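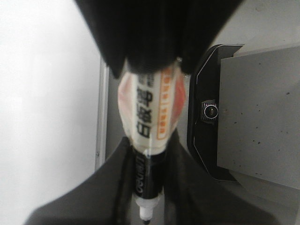 Whiteboard marker in the soft fingers, wrist camera view.

Budgeting for a small gripper setup - what have I forgotten?

Posted by Jannik Wendt, October 2023

I look after a teaching workshop at a further education college and have been given 3487 pounds to put towards "something with robots". That exact figure. I suspect it is what was left in another budget once everyone sensible had gone home.

We already own the arm, a second-hand Udero that came without a gripper and with half a manual. The plan is for students to get it picking up ordinary desk things and putting them down somewhere else. Markers to start with, like the deli one in the picture, then whatever is in the stationery cupboard. The fingers shown are the soft black kind and I'd like to end up with something similar, plus a small camera at the wrist so the students can see what they're gripping.

My list so far:

Gripper with soft fingers: 2000
Wrist camera and bracket: no idea
Everything else: what's left

My head of department has looked at this and asked whether "everything else" could be broken down a bit. So, what else is there? Also, has anyone bought from Darkmont or Buschmann? Both have sent me quotes. One is a single line long and the other is 16 pages, and I understand them equally well.

The money has to be spent by June or it goes back to wherever it came from.

Lina Qudah

I did this two years ago with slightly less money and rather more confidence.

Your gripper figure is fine, but check what it includes. Mine was priced without the mounting plate, the cable, or the little box that sits between the gripper and the arm. Those three came to nearly half as much as the gripper and arrived in three separate parcels, the last one in the Easter holidays. Ask both suppliers, in writing, for the price of a gripper that closes when you tell it to, on your particular arm. Give them the model number. "Fits most arms" is a phrase I no longer enjoy.

Here is how I'd cut up what you've got:

Gripper, plate, cable and interface: 2000, and be firm about it
Camera, bracket, long USB lead: 300
Spare fingers, two sets: 250
Table, clamps, a decent emergency stop if yours didn't come with one: 400
Left alone until something goes wrong: the remaining 537

The spare fingers are the line people cross out first. Please don't. Soft fingers are a consumable, like sandpaper, and students will find the one sharp-edged object in the building and have the arm squeeze it. Ask how long replacements take to arrive as well as what they cost. If the answer is eight weeks, buy three sets.

On the camera, cheap is fine for what you describe. What you want to know is how close it can focus. Anything in the fingers is going to be right up against the lens, and plenty of webcams are lovely at arm's length and hopeless at the distance you need. Borrow one, hold a pen in front of it and see if you can read the writing.

I haven't used Darkmont. Buschmann were all right, slow on the phone and quick by email.

One more thing for your head of department: put your own hours in. I spent most of a half term getting the arm and gripper to talk to each other, and as it wasn't on the spreadsheet it had officially taken no time at all.

Dumisani Zulu

just 3D print the fingers

Sławomir Duda

Printing them is possible, and we do, but you need flexible filament and a printer that gets on with it. Ours does on alternate days. I'd buy the first set so you know what good ones feel like and print copies after that.

I'd add a question nobody seems to have asked yet: does the arm need a service? Second-hand Uderos vary a lot. We had ours looked at before buying anything to bolt on the end, and paid Trerlow 1000 for the visit. It hurt, but one of the joints had play in it, and no gripper on earth would have put a marker back in the same place twice. If yours repeats well you can skip it. Tape a pen to the end, send it to the same spot on a sheet of paper twenty times and look at the dots. If you get one fat dot, carry on shopping. If it looks like a join-the-dots puzzle, spend the money on the arm and have a cheaper gripper.

As for the quotes, send the long one back and ask them to mark which items you can't run without. In our case that got rid of a training day, a carrying case and a second power supply whose purpose remained unclear.

Markers are a good choice to begin with, by the way. They're cheap and you can drop them. Tape the caps on.

Jannik Wendt

Thanks, very useful. Did the dots this afternoon. Two fat dots, a centimetre apart. Have emailed Trerlow.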